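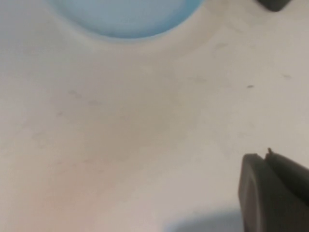

Page 1/4

Moved to Lellcombe, 9 Jul 2021, and I'm slowly learning to cook for one — bear with me, friends! 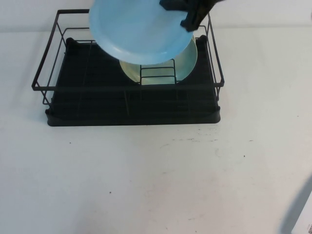
Black rack, white tabletop.

My neighbor Dinesh Jayasinghe swears by freezing soup in single portions.
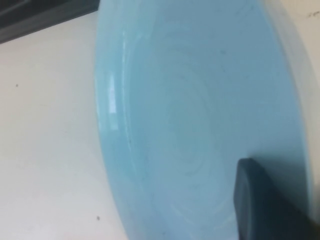 How long does lentil soup keep in the fridge?
Three or four days, covered.
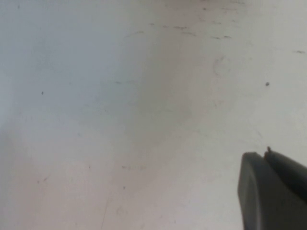 Soup for one still takes me 15 minutes of chopping, and I love it. Next I want a plain off-white surface like this one to roll dough on — dumplings by August!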